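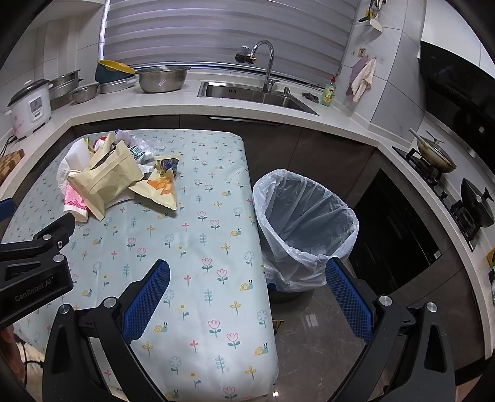 Waste and Recycling Team

6 April 2023

Household waste collections in Flaltside will move to a fortnightly timetable from the end of April. The change affects 3049 homes on 82 streets. Food waste will still be collected every week.

Residents of Voicu Court and the flats on Drelter Road will keep their shared bins and need take no action. All other homes will receive a letter and a printed calendar - large print copies are available on request.

"We ask residents to check their new collection day before putting waste out," said Mehwish Chaudhry, Head of Waste Services. Paper bags may go in the recycling if they are clean and dry.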